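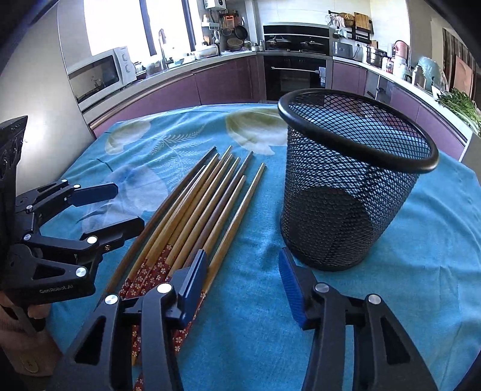
Jaw drift

Jaw drift is a fault in two-jawed grippers where the jaw opening written in the log slowly parts company with the real one. You squeeze the jaws shut, the software says they're still open a crack, or (worse) the other way round. It turns up on motor-driven grippers and on the hand-held sort that a person works to record movements for a robot to copy later. I've mostly met it on the hand-held ones, so this entry leans that way. Other editors are welcome to fill in the motorised side, which I only know from swearing at one in April.

Other names: zero creep, lying jaw, "doing a Grosatgate" (see below).

What it looks like

On big chunky objects you may never spot it. A mug is a mug, and a couple of millimetres either way makes no odds to the robot that learns from it. Thin things are where it bites. Chopsticks are the classic, especially a loose fan of them lying on a cloth and waiting to go into a mesh basket, because the gap between "holding one" and "holding nothing" is tiny. Let that gap shift a bit and the log shows an empty grip all the way from table to basket. Replay it on an arm and the arm closes on thin air, lifts, travels over very politely and opens again. It's quite funny the first time!

The opposite case is nastier. If the log reads too narrow, the arm squeezes harder than the person ever did. Lacquered sticks get marked and finger pads get chewed, and if somebody's hand is anywhere near, it stops being a paperwork problem.

Causes

The usual one is play in the linkage. Each jaw hangs off several pivots, and every pivot can loosen a touch, so the angle sensor at the root ends up measuring something slightly different from what the fingertip is doing. Ribbed pads add their own trouble. The ribs squash under a firm grip and wear down over weeks, and an angle reading knows nothing about either.

Then there's plain knocking. Working two grippers over one small table, you will bang them together, and you'll bang them on the table too. I once blamed the software for two whole days over a tool I'd dropped on my own foot.

Temperature gets mentioned a lot on forums. I've not seen it matter indoors.

The Grosatgate batch

This is the case most people here have heard of, and I was on the team, so take my version with a pinch of salt. We were recording table-clearing tasks for a project called Grosatgate, out of the Villanueva workshop, with a target of 2000 takes. Prustance, our logging program, set the zero for each gripper at start-up and never looked at it again. We'd leave it running through lunch, through tea, sometimes overnight.

By the time we stopped we had 1052 takes with sound jaw readings and 874 that were no use for anything thin. The video in those was lovely, for what that's worth. Ankit Upadhyay found it by plotting every fully closed reading in the order it was recorded, and you could see the line wander off and then jump back each time the program had been restarted. We'd been staring at single takes for a week and every one of them looked fine.

Jihad Sleiman was running the test arm at Skurwood and had already written "gripper closes early??" in the bench book on Mon 16 January. None of us read the bench book. We do now.

Checking for it

Shut the jaws fully with nothing between them and note the reading. Open them right up and note that as well. Do it five times. If the closed readings don't agree with each other, you've got a loose pivot. If they agree but aren't zero, it's the calibration.

Then do it again with a chopstick between the pads, near the tip of the finger. Try a second stick, too, as painted or patterned ends can be thicker than the plain part.

Putting it right

Tighten the pivots first, then reset the zero. The other order wastes an afternoon. Change worn pads in pairs and reset again after that.

For recordings already made, you can sometimes shift the whole jaw track using any moment when the jaws were plainly shut on nothing. It only works if the drift was steady across the take. Knocks leave a step in the middle, and I bin those.

Until the arm has replayed a corrected take at low speed, keep hands out of its reach and the grip force limit turned down.

See also

Double pick
Pad wear
Slip at release
Bench book (how to fill in)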